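Scanning and Sorting Soft Parcels at a Small Packing Bench

Student project report, Logistics and Operations course

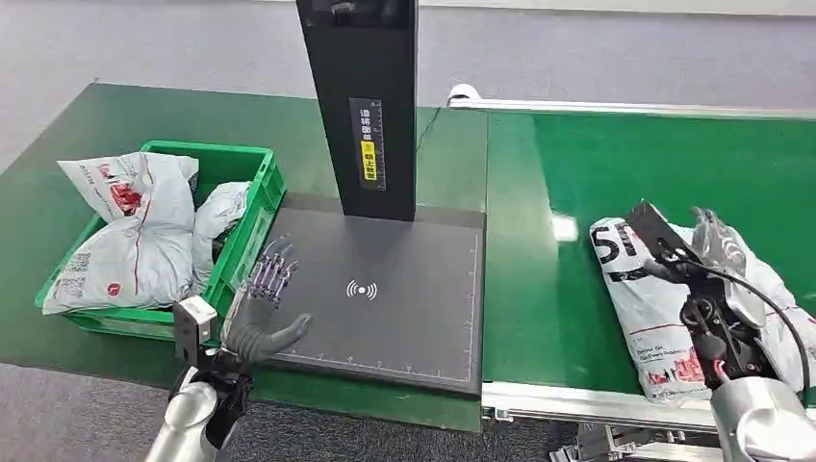

Soft mailer bags are harder to process than boxes, and our project group spent the term finding out where the extra time goes. A box has flat sides, its label is usually on one of them, and it stays in the shape it arrived in. A mailer bag folds, slides and bunches up. The bench we studied has a green top, with a plastic crate on the left, a dark scanning pad in the middle and a green conveyor belt on the right, and the bags cross it in that order. The larger bag in the crate is a fair example of the problem: it is crumpled and folded over the near rim, and its small barcode label sits down near a lower corner, well away from the red printing at the top. A second bag is wedged behind it. Before either one can be scanned it has to be lifted clear, opened out and turned until the label can be read.

Background

The bench belongs to the returns area at Skasoseck, a mail-order supplier of craft and sewing goods. Most returns come back in plastic mailer bags because most of the stock is soft: cut fabric, yarn, patterns, ribbon. The bags are brought to the bench in crates, scanned one at a time, and passed to the belt, which takes them to the opening tables.

The supervisor told us at our first meeting that the opening tables were often waiting for work while full crates stood at the bench. The company had assumed the scanner was slow. We were asked to look at the whole bench and say where the delay was. We were not asked to suggest new equipment, and the budget for changes was small.

We set ourselves three questions. How long does one bag spend at each stage? Which stage varies most from bag to bag? Can the variation be reduced by changing how the crate is packed or how the bench is laid out?

How the work is divided

We split the job into four stages so that everyone in the group timed the same thing.

Lift: from first contact with a bag in the crate until it is clear of the rim.

Flatten and turn: from clear of the rim until the bag is lying on the pad with its label in a readable position.

Scan: from label in position until the system accepts the code.

Pass: from accepted code until the bag is lying on the belt.

The line between the first two stages gave us trouble in the pilot. Some bags start to unfold while they are still coming out of the crate, and two of us were stopping the clock at different moments. We agreed that a bag counted as lifted when its lowest point was above the rim, whatever shape it was in, and threw away the pilot times.

Method

We timed 280 bags over 6 visits, all in March. The first half were timed with the crates packed as they normally arrive, which is to say in no particular way. For the second half we asked the receiving area to pack the crates to a simple rule, described below. The same type of crate was used throughout. The walls have handle cutouts and molded ribs, and we had wondered whether the ribs caught the bags on the way out, so we kept a separate note of any bag that snagged.

For each bag we wrote down the four times, whether the label was facing up when the bag reached the pad, and whether the scan was accepted the first time. We also gave each bag a size of small, medium or large. The pad has ruler markings along its right and bottom margins, and we used these to set the size groups. Very bunched bags were judged after they had been flattened, as their folded size told us little.

The packing rule

The rule had to be short enough to remember and quick enough that it did not just move the delay to the receiving area. After talking to the people who fill the crates we settled on this:

Stand the bags on edge like files in a drawer.
Label side toward the bench operator.
Nothing hanging over the rim.
Stop when the crate is full. Do not push one more down the side.

The last line was added at the request of the bench operators. A bag pushed down the side of a full crate is the slowest kind to remove, and it often brings the one next to it out too.

Results

The scan stage was the shortest and the most consistent. Once a label was in position the code was accepted quickly, and there was little difference between small, medium and large bags. This did not match what the company expected, and we checked it by going back over the first visit's sheets. The result was the same.

Flatten and turn was the longest stage and the one that varied most. The slow cases fell into two groups. In one, the label was underneath and the bag had to be turned over. In the other, the label was on top but lay across a crease, and the operator had to pull the plastic tight with both hands before the code would read. Bags with large printed designs were a little slower than plain ones. Our explanation is that operators look at the printing first and then have to search for the label, but we did not test this.

Of the 280 bags, 51 needed a second scan attempt. Nearly all of them were from the first half of the timing, before the packing rule. Shiny plastic was blamed by several operators, but our notes show creases in the label far more often than glare.

Lift was short for most bags and very long for a few. The long ones were wedged against a wall or folded over the rim under another bag. Only 7 bags were recorded as snagged on the crate itself, so we do not think the ribs are worth worrying about.

Pass was short and steady. It got slower when the belt already had a bag lying at the near end, as the operator waited for it to clear.

With the packing rule in place, both lift and flatten and turn came down. The improvement was largest for medium bags. Large bags improved less because many of them are too tall to stand in the crate without folding over at the top — the rule says nothing should hang over the rim, but a big bag has to go somewhere. The receiving area dealt with this by laying large bags flat at the bottom, and we left that alone.

Bench layout

We looked at the spacing as well. The crate's right rim nearly touches the edge of the scanning pad. We first wrote this down as a fault, thinking that the operator needed room between them. After watching more bags we changed our minds. With the two close together a bag can be slid off the rim and onto the pad in one motion, and a gap would give loose corners somewhere to drop.

The tall black column at the back of the pad does limit how far a large bag can be spread. Operators work around it by laying the bag lengthwise across the front of the pad. We tried moving the crate toward the back of the bench so that bags would arrive at a different angle, and it made the lift awkward, so we moved it back.

Comparison with the second site

We were able to make one visit to a similar bench at Munderdale, which handles mixed returns for Murthy and for Cukular. Boxes and bags arrive there in the same crates. We did not time individual bags, but we watched for long enough to see that boxes were placed on top of bags and flattened some of them. The flattened bags scanned well if the label was up. If the label was down the operator had to peel the bag off the one below it.

We would not recommend mixing them for this reason, and the heavier boxes could damage the contents.

Problems with the study

The operators knew we were timing them, and they knew when the packing rule had started. Some of the improvement may come from that. We also had no control over which bags came in, and the second half had more small bags than the first. We compared within size groups to allow for this, but the large group ended up small.

We did not time the extra work in the receiving area. The staff there said the rule added little once they were used to it, but that is their impression and we have no figures to set beside it. Anyone repeating the project should put a person at the receiving end from the start.

Recommendations

Keep the packing rule, with large bags laid flat at the bottom of the crate.

Keep the crate close against the pad.

Ask customers to stick the return label in the middle of the bag. The instruction sheet currently says only to attach it to the outside, and a label near a corner is more likely to end up in a fold.

Time the receiving area before the rule is made permanent.

The group handed a short version of these points to the returns supervisor on 18 Mar 2026. The timing sheets are in the appendix, sorted by visit, with the discarded pilot times kept separately at the back.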